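Clearing off the big table

The white table came with the apartment. It was too wide to go down the stairwell and the last tenant left it behind, and for the first year I was glad to have it. It is a plain thing with a matte top and no drawers. Everything I brought home went on it. By July I was eating dinner standing up at the kitchen counter.

I started on a Wednesday after work, at six in the evening, with two boxes from the recycling room and a roll of trash bags. I had tried this before on weekends and always given up by lunch, so this time I set a rule that I would only deal with what was on the table. The shelf behind it could wait. The closet could definitely wait.

The paper went first

Most of it was mail. I get the Vondora catalog every month even though I bought one lamp from them years ago, and I had kept every issue because I thought I might want curtains. I do not want curtains. There were also envelopes from the electric company I had opened, read, paid and then put back on the table as if they still needed something from me.

I made a keep pile and a shred pile. The keep pile ended up being the lease, the insurance renewal, a receipt for $226 for the car battery (still under warranty) and a postcard. The shred pile filled a grocery bag. I don't own a shredder, so I tore things across the name and address while listening to the radio, and that took longer than anything else that night.

Then the things that belonged somewhere else

I knew where most of these went, I had just never walked them there. Scissors, tape, the good flashlight, a bike pump. Two library books that were due. A Dasavo storage tin with buttons in it, which belongs in the sewing drawer and is now in the sewing drawer. I carried things out of the room one armful at a time and put them away before coming back for more. In the past I would make a pile by the door for later, and the pile by the door would be there a month.

The hard ones were the things with no place. Chargers are the worst for this. I plugged each one into whatever I thought it matched, and the ones that matched nothing went into a bag for the electronics drop-off. I also had a half-finished jigsaw puzzle on a board, mostly sky, that I had not touched since winter. I broke it up and put it back in the box. I felt bad for a minute and then it was fine.

Washing the top

With everything off, the table was dirtier than I expected. There was a sticky ring where I used to set the honey, and a gray film along the edge where my sleeves had been rubbing. I used warm water and dish soap with a soft cloth and changed the water twice. For the ring I held a wet cloth on it for a few minutes and it wiped up without scrubbing. I stay away from scouring pads on a matte surface. I used one on a desk in my old place and left a shiny patch that I looked at every day until I moved.

I dried it with an old towel and left the windows open overnight.

What went back

My first idea was to put nothing back at all. That lasted until the next morning, when I came in with my keys and a handful of change and had nowhere to set them down. So I went through the kitchen cabinet and tried a few things on the table. A big wooden salad bowl looked like it was waiting for salad. A tray seemed sensible, but I know what I do with trays, I cover them and then start on the area next to them.

I settled on one small shallow bowl, a pale pinkish white with a thin rim. It doesn't hold much and I think that is why it will work. If I fill it I have to empty it, and I can't balance a catalog on top.
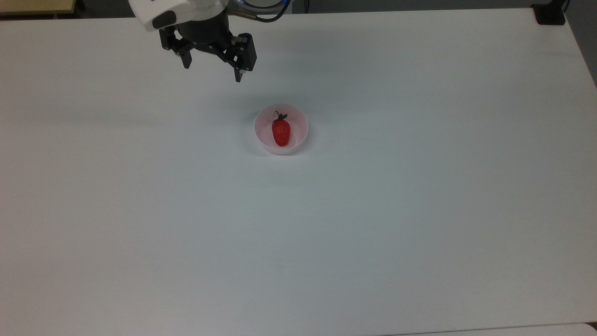 How I plan to keep it this way

I have kept the rules short so I will follow them.

Mail gets opened standing over the recycling bin. It does not get to travel any farther into the apartment unless it needs an answer.

If I use the table for a project, the project gets put away before I go to bed, even if it isn't done. I bought a flat Plilus bin with a lid for this. It slides under the couch and holds whatever I am in the middle of. It was on sale and the lid is a bit stiff at one corner, but it closes.

The small bowl gets emptied on trash night.

No catalogs. I called Vondora and asked to be taken off the list. The person on the phone said it could take two more mailings before it stops, so I will be getting those, and they will go straight in the bin.

Where the rest of it ended up

I had one box of things that were perfectly good and that I did not want. Picture frames, a set of coasters, a desk clock, a stack of blank notebooks. I took them to the Rathnayake thrift store on my way to work. They take donations at the side door in the mornings and they were happy with the frames. They did not want the clock because it needs an odd battery, so the clock came home with me again and is in the hall closet. I will have to deal with that at some point.

The other box I used for things I wasn't sure about. I taped it shut without making a list of what was inside and put it on the closet floor. If I haven't gone looking for something by the end of the year, it can go to the thrift store too. I already remember that the hole punch is in there, and I haven't needed it.

What I noticed after

The room is louder. I suppose all that paper was soaking up sound, and now when I set a glass down on the table I hear it. I may get a rug. It is also easier to wipe down, and I've done it more often in the past two weeks than in the whole year before.

I eat at the table now. I use the end nearest the window and bring the plate back to the sink when I'm done. I had also forgotten how much room there is for cutting fabric, and I have a pair of pants that have needed hemming since spring, so that is probably next, and after that the shelf.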